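Pet medicine cupboard, check list for February
Branch: Oston, with notes for Herstead

1. Fridge temperature written down, morning and evening
Done. The page for the second week has one evening missing. Please write it also when the branch closes early.

2. Expiry dates, all shelves
Checked 75 packs. Two ear drops finish this month, I moved them to the front with a yellow sticker. One tube of eye ointment was past the date and went to the return box.

3. Open bottles marked with the day of opening
Not good. Three bottles of worming liquid had no date. We can not guess it, so they are thrown away.

4. Joint and liver supplements kept apart from prescription tablets
Done. The chews smell strong and the box was not closed well. A dog who finds it will eat all. Keep on shelf 4 or higher.

5. Cat and dog flea products on separate shelves
Done at Oston. At Herstead they are on the same shelf with only a card between. I ask to change this before the next check, the dog product can be very dangerous for a cat.

6. Scale for weighing animals
Tested with the 11 kg weight, it shows correct. The rubber mat is worn in one corner and should be replaced.

7. Locked cabinet and key book
Key number 429 is signed out and in. One signature I can not read. Write your full name, please.
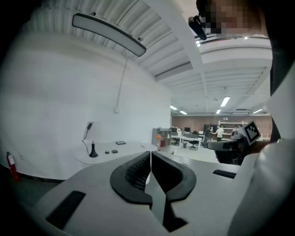
Lachlan Leckie

8. Dosing syringes
Box has 31, all in closed bags. The 1 ml size is nearly finished, order from Moncrieff together with the gloves.

9. Leaflets for owners
The leaflet for thyroid tablets is an old version. New ones are at Barby, somebody going there can bring a pack.

10. Spill kit
Complete. Cat litter is used for the powder, it is ok but change the bag.

Open points: 3, 5, 6, 7, 9. Point 5 first.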